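Re: [household] Empty coffee and snack bags, sorting and reuse
From: Chin-lung Kwan
Date: October 6, 2021

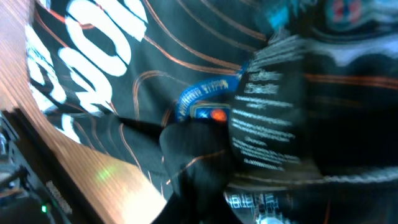

1. What kind of bag

Yi-chun, I went through your message twice and I think we mean different things by "bag," so I'll start there. I'm talking about printed plastic packaging of the black glossy sort, with the white lettering and the thin copper-orange lines running over it. It crumples and stays crumpled. I am leaving out grocery carriers, bread bags and trash liners, which you covered well enough in the summer and which I have nothing to add to.

Your message is quoted below in pieces so that people who deleted it can follow.

On the household list, Yi-chun Liao wrote:

> I have a drawer in the kitchen that I can no longer close. It is
> all empty packaging. I keep it because some of it is heavy and
> has a good zipper and I think I will use it for something. Then
> I don't, and the drawer gets worse. My husband says throw it all
> out. Before I do that I would like to know what other people on
> the list keep and how they store it.

I had the same drawer until last winter. Mine was under the toaster. When I emptied it onto the table there was much more in it than I had expected, and most of it was no good for anything. A lot of the zippers had split away at one end. Several bags had been cut open below the zipper, by me, with scissors, in a hurry. Those went straight in the trash and I didn't miss them.

So my first answer is to empty the drawer completely. Don't pick through it while it's still in there. Put everything on the table and look at each bag once.

2. Which ones are worth keeping

> How do you decide? I look at a bag and it seems fine and I put
> it back.

I use these tests, in this order.

Zipper. Close it, press the air toward it, and listen. If it hisses, the bag goes. A bag with no zipper can stay only if it's tall enough to fold over twice and take a clip.

Corners. Fill the bag with water to the depth of a finger and hold it over the sink. The bottom corners are where they fail. Mine fail there far more often than along the side seams.

Smell. Coffee doesn't come out. I have washed coffee bags with dish soap, with baking soda, and with vinegar, and left them open on the balcony, and they still smell like coffee. That's fine if you plan to keep screws or clothespins in them. It isn't fine for rice. Anything that held dried fish or strong spice I don't keep at all.

Size. If I can't lay my hand flat inside, it's too small to bother with.

You asked about the dark ones in particular:

> The black ones are the worst to store because I can't see what
> is inside and they all look the same from the edge.

Agreed, and I would not use them for food you need to find quickly. I use mine for things that live in one place, such as the spare lamp cord and the picture hooks. A strip of masking tape across the top with the contents written on it takes care of the rest. Marker straight on glossy plastic rubs off on your hands. Paint pen holds up, but then you are stuck with what you wrote.

3. Washing and drying

> Do you turn them inside out? I tore two doing that.

I used to, and I tore some too. Now I only turn the ones that are wider than my forearm. For the others I put in warm water and a drop of soap, close the zipper, shake, and pour it out. Rinse twice. Then I stand them upside down over wooden spoons in the dish rack so that air can get up inside.

They take longer to dry than you would think. The outside is dry in an hour and the folds at the bottom are still wet the next morning. I lost a batch of dried beans that way, which I had bought 600 grams of the day before. Give them a full day, then wipe the bottom fold with a dry cloth on the end of a spoon handle.

Don't put them in the dishwasher. I tried one on the top rack and it came loose and ended up over the spray arm, and nothing else in the load got clean.

4. Flattening

This is the part I would most like other people's opinions on.

A crumpled bag takes up as much room as five flat ones, and that's why your drawer won't close. Heavy printed plastic has a memory for the creases. If you smooth it by hand and let go, it comes back up. I have tried three ways to get around this.

Under books. It works, slowly. I put them between two sheets of newspaper under the atlas and left them a week. They came out flat enough to stack. The bottom gusset has to be folded in the way it came from the factory, or you press a new crease into it and it never stands up properly again.

Iron through a towel. I do not recommend it. I had the iron on low, and I still got one bag that stuck to itself on the inside and could not be opened. It also left a smell in the room. If anybody on the list does this successfully, please say what setting you use.

Rolling. Start at the bottom, push the air out ahead of you, and put a rubber band on it. This is quickest and it's what I do now. The rolls stand on end in a shoebox, and I can get 25 in there. You can't tell one from another by looking at the ends, so I sort by size before I roll. Large ones go on the left.

On the box itself, Yi-chun wrote:

> I bought a divider set from Kollura, the one for drawers, and it
> is too low. The bags ride up over the top and jam.

I had one of those and gave it away. It was fine for forks. A shoebox with the lid off is taller and costs nothing, and when it's full you stop keeping bags. That last part has done more for my kitchen than anything else. New bag comes in, the worst one in the box goes out.

5. What can't be reused

> Can any of it go in recycling? The building sign says plastic,
> yes, but the man who collects it took one look and put mine
> aside.

It depends on where you live, and I can only speak for my building. Ours takes bottles and tubs. It doesn't take pouches, and it doesn't take anything with a shiny metal layer inside. I asked at the Grereck counter on the ground floor of the market, where they used to have a collection bin for packaging, and they told me the bin was taken out and would not be back before December. I would call before carrying anything over there.

For the time being the rejects from my table go in the regular trash. I don't like it, but a split bag in a drawer isn't doing any good either. I have started buying rice and lentils from the bins at Plultov when I can, and I bring the washed bags with me. They weigh the bag first and take it off. The clerk there asked me to bring them with the lettering turned in so that they don't get confused with stock from the shelf, so for that trip I do turn them inside out -- only the wide ones, as I said.

6. Uses that have lasted

You asked for a list. I have left out anything I tried once and gave up on.

Wet swimsuit on the way home.
Seed packets, with a spoonful of dry rice in the bottom.
Paint brush overnight, wrapped tight, zipper closed up against the handle.
Shoe polish and rags for travel.
Ice for a sore knee, with a towel around it -- don't fill it past half.
Kitchen scraps in the freezer until collection day. The dark plastic is good for this, as you don't have to look at them.
Lining the bottom of a plant pot holder so that it doesn't mark a wood surface. Cut the bag open down one side and lay it flat.

The plant pot one came from Pan, who posted it here some time ago. I have had mine under the fern for 8 months and there is no ring on the shelf.

7. Your last question

> If I send you a few of the big ones would you use them?

Thank you, but no. My box is full. If somebody else on the list wants large ones with working zippers, please write to Yi-chun directly and not to the whole list.

I would like to hear from anyone who has found a better way to flatten the stiff ones. I'd also like to know whether the rubber bands leave a mark after a year or so. Two of mine have gone sticky already and I'm thinking of switching to string.

Chin-lung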